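Thread on patristic citation in the Drikport sermon corpus, now that the index is finished. Mostly notes on method, with a few results.

1/ The corpus is 1,337 sermons, all in manuscript, copied by at least 2 hands. Teodor Rutkowska did the first transcription. My part was identifying the quotations and tagging their sources.

2/ Rule for inclusion: a quotation counts if it shares a full clause with a known text. Shared vocabulary alone doesn't count. "Grace" next to "will" proves nothing about who was reading Augustine.

3/ Marginal attributions were logged separately from the body text. The margins say "Aug." far too often. Of the attributions I could trace, 90 belong to other authors, mainly Prosper and Fulgentius.
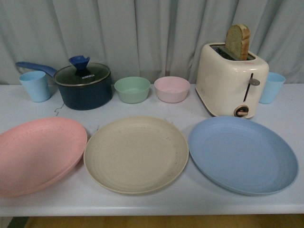 Plates in front, toaster at the back.

4/ The misattributions look inherited. The same wrong labels turn up in the same order across sermons on Romans 9, and that order suggests a florilegium on the desk and no complete editions.

5/ I'm calling the lost source the Erano excerpts, after the place named on the inside cover. That is a label of convenience. I have no evidence that it was compiled there.

6/ Scripture tagging was harder. The preacher quotes from memory and blends the Synoptics freely. I tag the closest parallel and flag the rest as mixed. If you query the index for Matthew only, you will miss things.

7/ Song of Songs is abbreviated "Song" throughout. Older exports used "Cant." — if your filters return nothing, check that first.

8/ On substance: the preacher holds to effectual calling but almost never uses the term. He prefers "drawing," from John 6:44, and keeps "calling" for the outward preaching of the word. Searching on modern headings will give you a false picture of him.

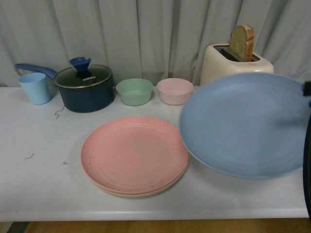
Light blue plate, raised at right.

9/ The index has almost 2,000 entries. Flukis hosts the flat file and the change log. Current version is January 2020, and corrections go in by folio number, please, not by sermon title. Several titles repeat.

10/ Still open: the second hand. It starts partway through the Hebrews series and has different habits of abbreviation. I lean toward a copyist over a second preacher, but the sample is small. Next update in September.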